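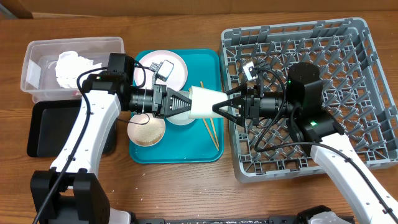
Wichai Sangkhawat has argued that the arms are the cheap part of any table-clearing cell, and that a buyer who budgets only for arms has bought a very expensive pair of coat hooks. Most published guides to cell budgeting now say much the same at greater length.

Cell budgeting is the planning of costs for a small automated workstation, usually a pair of arms bolted to a shared base rail, with grippers, cameras and whatever they are meant to handle. The term came into use among small catering firms in Clonley, where the supplier Banetti sold its first two-arm kits.

Components of a budget

Hardware is quoted first and read most closely. Spares come next. The Prasertsri planning sheet, a common template, allows 3 sets of gripper fingers per arm and 24 months of cable replacement, and leaves a blank box marked "other," which fills up.

Props are routinely forgotten. Trays, racks, bowls and chopsticks must be bought in quantity, as must a steady supply of convincing garbage.
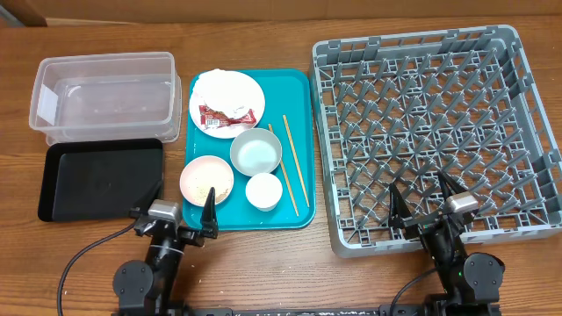

Two-arm cell with serving tray, storage container and dish rack.

Labor

Setup and supervision are the largest items in most plans and the smallest in most sales brochures. A trial at Sellby set aside 122 hours for setup and used 400. Rattana Ruangrit, reviewing the accounts, recommended that later bids list staff time on the first page, in the same size type as the arms.

See also: Depreciation; Dishwashing; Optimism bias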